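Folding and Keeping Knit Sweaters

By Sabina Jireš, updated 22/01/2021

A knit sweater should not live on a hanger. The weight of it pulls the shoulders down, and after one winter you have two small points there which do not go away. I fold all of mine, and I do it on the bed, where there is enough space for the sleeves.
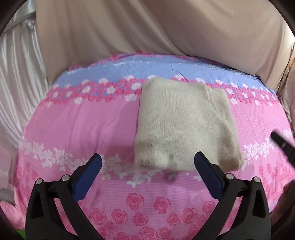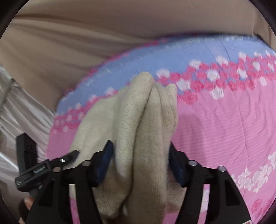
Cream knit on the flowered sheet: folded in the first picture, bunched up in the second.

Before you fold

Close the buttons or the zipper, if there are any. Turn the sweater with its front down and smooth it with flat hands, from the middle to the sides. Do not pull on the ribbing. Look also at the hem and the cuffs in good light. A small mark should be treated before storage, for it becomes much harder to remove after some months in a drawer. I use a drop of wool detergent in cool water and press it with a white cloth, never rub.

The sweater must be completely dry. If you are not sure, leave it flat one more night.

The fold

Bring one side to the middle of the back, and lay the sleeve straight down along it. Do the same with the other side. Now fold from the bottom up – once for a thick sweater, twice for a thin one. You should have a rectangle. If it is wider at one end, open only the last fold and correct the sleeve, because usually the sleeve is guilty.

My neighbor Elvia Barajas rolls hers instead. For fine knits in a suitcase I agree with her, but a thick sweater in a roll takes more place than it saves.

Moving the pile

Carry a folded sweater with one hand flat under it. When you grab it from above, in the middle, the layers slide and you can begin again. For the same reason I do not make high piles. Four thick sweaters are enough, with the heaviest at the bottom.

Where to keep them

A drawer or a closed shelf is best. I bought a cotton storage bag from Coltard for 149 crowns and it does its work, though the zipper is a little stiff. Plastic bags I do not recommend for the whole summer. In March I take everything out, shake it by the window and fold it again along other lines, so the creases do not stay in one place.

Cedar blocks lose their smell with time. Sand them lightly and it comes back – fine sandpaper, a few strokes on each side.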